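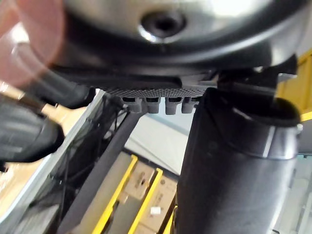

February 11, 2023

Dear all,

I have been promising you a proper piece about marmalade since before Christmas, and now that the Seville oranges are very nearly gone from the shops I thought I had better get on with it. If you are quick you may still find some at the greengrocer on Solheim Road, who told me on my last visit that he had one more delivery to come and then that was his lot until next winter. Failing that, they freeze whole, straight into a bag with no fuss at all, and I have made perfectly decent marmalade in September from fruit that had sat under the peas for seven months. You want to add an extra lemon if you do that, as the freezer seems to take some of the set out of them.

I came to marmalade late. My mother bought hers, my grandmother bought hers, and the only person in the family who made it was an uncle in Ilholm whose jars were so stiff you could have re-heeled a boot with the contents. So I had no recipe handed down and for years I simply followed whatever was printed in the paper that January, with results that went from syrup to roofing felt and back again. What finally helped was spending a morning with Ji-hoon Moon, whom many of you will know from the Widilberg allotments (the plot by the water tank, with the very tall beans). He makes it every winter in his tiny galley kitchen, with the radio on and the back door propped open, and he was kind enough to let me stand in the way and ask questions.

The first thing I learned was that I had been cutting the peel far too early. I used to shred it raw, which takes an age and gives you a blister on the side of your finger, and then boil it with everything else. Ji-hoon boils the oranges whole. He puts 3 pounds of fruit into his biggest pan with enough water to let them bob about, puts a lid on, and leaves them to simmer very gently until a wooden spoon handle will go through the skin with hardly a push. That was two hours and a bit on the day I was there, during which we drank a great deal of tea and he showed me his seed order. Then the oranges come out to cool on a tray, and you keep the water, every drop of it. I say this with feeling, having once poured mine down the sink while talking to my sister on the telephone.

Once they are cool enough to hold, you cut them in half and scoop the middles out into a small pan with a spoon. All the pips and the pithy insides go in there with a ladle or two of the cooking water, and they get boiled for ten minutes or so and then pushed through a sieve. It looks dreadful, like something you would hang wallpaper with, but that is where your set is coming from so push hard and scrape the underside of the sieve as well. The skins, meanwhile, are so soft by this point that you can slice them with an ordinary table knife. I like mine thick, Ji-hoon likes his in threads, and we have agreed to disagree.

Now sugar. He uses plain granulated and so do I these days. I did go through a phase of putting dark brown in, thinking it very sophisticated, and it is nice enough on a dark sort of day, but it does rather sit on top of the orange. Twice the weight of sugar to fruit is the old rule and he goes a little under it. Warm the sugar in a low oven first if you happen to have the oven on. Stir it into the strained liquid and the peel over a low heat until you can't feel any grit against the bottom of the pan, and only then turn it up. I used to rush this part and my marmalade always went sugary in the jar by Easter, and I am fairly sure the two things were connected.

After that it is a matter of a good fierce boil and some patience. Have your saucers in the freezer. Start testing after fifteen minutes: a small blob on a cold saucer, a minute's wait, and then push it with your finger to see whether it wrinkles. Take the pan off the heat each time you test, or it will carry on cooking while you stand there prodding. I do own a sugar thermometer, a present from my son-in-law, and it is very handsome, but I still end up with my finger on a saucer. When it does wrinkle, leave the whole pan alone for a quarter of an hour before you go anywhere near the jars. That rest is what stops all the peel from floating to the top and leaving you with three inches of plain jelly underneath, a thing that happened to every single jar I gave away in my first year. People were very polite.

On the subject of jars, several of you asked last time whether it is all right to use old ones. I do, provided the lids are sound and don't smell of pickle. Wash them in hot soapy water, rinse them, and dry them off in a low oven so that they are hot when the marmalade goes in. Any lid that still has a whiff of onion about it should be retired to the shed for screws. If you would like new ones, the hardware shop next to Julteck House sells them in trays and will let you have half a tray if you ask nicely, though you may get a bit of a look.

As to what you do with it all, toast is the obvious answer and I have no quarrel with it. But a couple of spoonfuls in a bread and butter pudding is a lovely thing, spread on the slices before the custard goes over, and I have been putting some on a gammon for the last half hour in the oven, with a little mustard stirred through. Mrs Pym's recipe for marmalade cake, which we printed two winters ago, has been asked for again and I will dig it out for the next letter. I know I have it, it is in the drawer with the takeaway menus. My own addition would be to poke holes in the cake while it is warm and pour over some orange juice and sugar, but I did that without telling her and would be grateful if it went no further.

The marmalade swap is on again this year in the back room of the library at Widilberg, in the first week of March, with the exact day to go up on the noticeboard once the room booking is confirmed. The arrangement is the same as before. Bring 2 jars, one to swap and one to open on the tasting table, and put your name and the sort of orange on the label. Lime, grapefruit and mixed fruit are all welcome, and last year's lemon and ginger was gone before I had got my coat off. There will be bread and butter, and tea, and if anybody has a toaster they could lend us for the afternoon I would be very glad to hear from them, as the one we used last time only did one side.

A very warm thank you to everyone who wrote in about the soup piece. I had more letters about barley than I would have thought possible and I am still working my way through them. The question of whether to soak it overnight seems to have split the village fairly cleanly, and I shall stay out of it until I have tried both ways. Next time, then: the cake, the barley, and a few words on rhubarb, which is just beginning to show pink at the bottom of my garden under its bucket.

With love, and sticky fingers,
Your kitchen correspondent

Widilberg Kitchen Letter | Write to us care of Widilberg Library | © 2023 Widilberg Kitchen Letter | Back to top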